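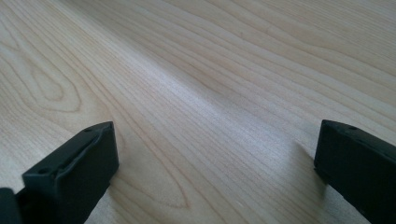 Danirero Hand-Held Teaching Gripper, two months in

I bought the Danirero in the middle of a project that was already behind, so take my patience level into account. We teach a small arm to do table chores (cups onto trays, spoons into a drawer, that kind of thing), and until now I did all of it by remote control with the Marinho joystick set. It works, but it's like buttering toast through a mail slot. I'd get maybe 17 decent runs in an afternoon and then need to go lie down.

With the Danirero you just hold the gripper in your own hand and do the chore. My best day so far is 78 runs, and my wrist was fine the next morning!

The price was $357 with the spare jaws, which I'd get again. The black jaws open nice and wide, wide enough for every mug I own, and the trigger has a light pull that my kid could manage. Closing is smooth until the last little bit, where mine has a slight notch. I've gotten used to it, but on thin stuff like a teaspoon handle I still overshoot and have to redo the run.

My bigger gripe is glare. I work on a pale wood tabletop with a lot of grain in it, and when the lamp is low you get a bright streak across the middle that washes the wood out almost white. Anything shiny or white sitting in that streak is harder to pick out in the recordings. The manual gives lighting one sentence. I ended up moving the lamp behind me and turning it toward the ceiling, and that took care of most of it. A cloth helps too, if you can keep it from bunching up.

The software is okay. Starting and stopping a run is one button, and I love that. Sorting the runs afterward is a chore — you can't rename more than one at a time, and when I had roughly 2,000 of them I gave up and wrote my own script. An update is supposed to come in March. We'll see.

One habit to learn: move slower than you want to. My first batch was me whipping cups around like a diner waitress, and the arm couldn't keep up with any of it. I threw the whole batch out.

I still pull out the joysticks for jobs where the arm has to reach somewhere my elbow won't go. For regular tabletop work they've been in the closet for weeks. Four stars, and I'd make it five if they fixed that notch.

Posted 16 February 2025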